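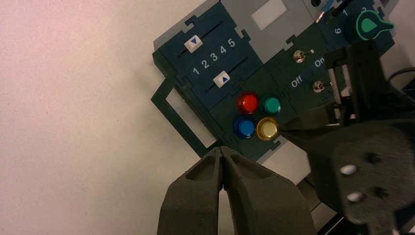
# Lero Control Board

I sell a lot of small parts, but the Lero is the thing I end up playing with when I should be packing orders. It's a practice board with all the basic controls on one panel - sliders, push buttons, toggle switches and a rotary knob - and it's made from modules that lock together like jigsaw pieces inside a light gray housing.

You get two sliders running side by side with the numbers 1 to 5 printed between them. Each knob has a blue triangle on it, one pointing down and one pointing up, so you can set both against the same scale and compare them. I love this bit! My friend Halima Athumani uses hers for matching games with her kids (one calls out a number, the other one has to slide to it).
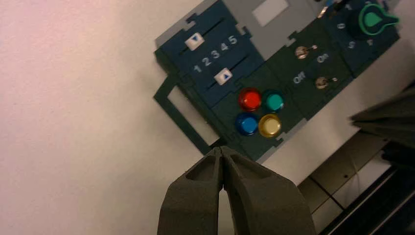
The buttons are red, green, blue and yellow, in a square, with shiny domed caps. Next to them come the two metal toggles, labeled On and Off, and then the knob with its bright green pointer and its own ring of numbers.

A few things people ask me:

- **Can I buy single modules?** Yes, the slider module is item 446 and the button module is item 519. Both ship from the Findinix warehouse, usually inside 7 days.
- **Does it fit the older Joubert housing?** Sorry, no. The notches are cut differently, and I've tried.
- **How do I clean it?** A barely damp cloth, and a dry paintbrush for the slider tracks. Crumbs love those tracks.

Set it down on a smooth, flat table and give yourself some elbow room, especially if two people are sharing.

Margus Kazlauskienė checks every returned board for me, and the cleaned-up ones go on the Tultow page at a lower price. I had two of those left when I updated this on Tue 30 June. If you want one held for you, send me a note with your zip code and I'll work out the shipping.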